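Why do maps have squares on them?
Kids' Corner – Tetwood Town Museum
Posted 2018-06-26

Ever tried telling a friend where something is on a map? "It's up a bit. No, left. Left a bit more. Near the green part." Takes forever.

That's why mapmakers draw squares. The squares are called a grid.

How does it work?

Lines going up and down. Lines going side to side. Where they cross you get boxes. Give every line a number, or a letter, and every box has its own name. Like B4. Or F9. Say "the swings are in B4" and your friend goes straight to B4. Done.

On lots of town maps it's letters along the top and numbers down the side. You read the letter first, then the number. On hiking maps it's mostly numbers both ways. You read ACROSS first, then UP. An old way to remember it: along the hall, then up the stairs. Mix them up and you could end up in a lake!

Let's try one

Picture our map of Tetwood. The library is in C2. Put one finger on C at the top. Other finger on 2 at the side. Slide them both until they bump. Library!

Now the ferry dock at Prullport. That's G7. Same thing. Slide, slide, bump.

How big is a square?

Depends on the map. On our Tetwood map one square is a few streets. On a map of the whole coast, Tetwood and Prullport and Tangen all fit in one square, so it's no good for finding the library. Always look for the scale. It's the little ruler in the corner and it tells you how far a mile is on the paper.

Squares are good for measuring too. Got a lake that covers four squares? And each square is one mile by one mile? Then the lake is four square miles. What about the half squares round the edge? Put two halves together and call it one. Mapmakers realy did it that way for a long time, with a pencil and a lot of patience.

What about the whole world?

The world has a grid too, but the world is a ball so the lines have to bend. The ones going around like belts are latitude. The ones going from the North Pole to the South Pole are longitude. Latitude is zero at the equator, and goes up to 90 at the poles.

Flat paper, round world – it never fits perfectly. Try pressing an orange peel flat. It rips. So flat maps of the whole world have to stretch some places and squish others. Greenland often looks giant. It isn't!

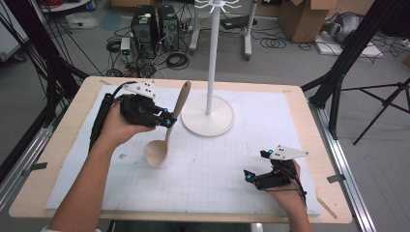
Grids aren't just for maps. Once you start looking they're all over the place. Graph paper, chess boards, bathroom tiles, the seats at the movies (row H, seat 13). The lines don't have to be dark to count, either. The big white board on the table has a grid on it, and it's only a pale gray. Pale is good on a map as well, becuase you want to see the roads first and the squares second.

Make your own

You need: paper, ruler, pencil, crayons.

Draw your bedroom from above, like a bird looking in. Bed, door, rug. Keep it simple. Then rule your grid on top, nice and light. Letters along the top, numbers down the side.

Hide a small toy in your room. Write down the square – just the square, no other clues – and hand the map to somebody else. Found it? Good map. Not found? Make your squares smaller and go again.

Bring your map in by the end of September and we'll put it up by the stairs, next to the big Trenero map. That one has 189 squares. Find the lighthouse on it and tell the front desk which square it's in, there's a sticker for you.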